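Home | News | What's On | Newsletter | Contact

Changes to the 21 bus and the Belbridge road closure

12/11/2022

The winter timetable for the 21 bus between Umthorpe and Belbridge is now in force. The main change is in the mornings, when the first bus leaves Umthorpe square 15 minutes earlier than it did over the summer. The operator says the old departure left too little time for passengers changing at Belbridge station. The last bus back is unchanged on weekdays but no longer runs on Sundays.

The bus will not go down Clandlow Lane while the water main is being replaced. Contractors are digging up the stretch between the chapel and the garage, and the lane is closed to all through traffic, including cycles. People who normally catch the bus at the chapel should use the temporary stop on the main road, which is two minutes further on foot. There is no shelter at it. We have asked for one and been told that temporary stops do not get them.

The lane is due to reopen in April. Residents can still drive in and out from the garage end, and bins will be collected on the usual day provided they are left at the corner by seven. Anyone expecting a large delivery should tell the driver to come in from the garage end -- a lorry has already had to reverse the whole way back to the main road.
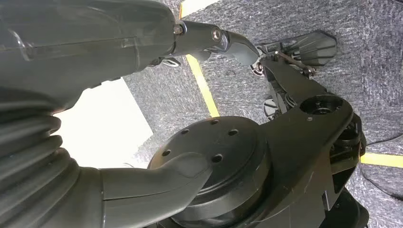
A dark grey arm, with its bracket and ribbed cover.

Return fares stay as they are until the spring. Passes for the over-sixties are valid after half past nine, and the drivers have been told to keep to that, so please do not expect to be let on with one at twenty past. Children's tickets can still be bought on board, in cash or by card.

The petition to bring back the evening service closed with 623 names. It has gone to the county, along with the letters people left at the library. We expect a reply before Christmas and will print it in full. Several of the letters mentioned hospital visiting hours, which the current timetable does not fit at all -- the last bus leaves Belbridge before evening visiting has finished.

Printed timetables are on the counter at Mudaliar Stores and inside the library door. The large-print version has to be asked for. Please throw away the yellow summer leaflet, as the times for the station stop on the back of it are wrong.

2 comments | 15 shares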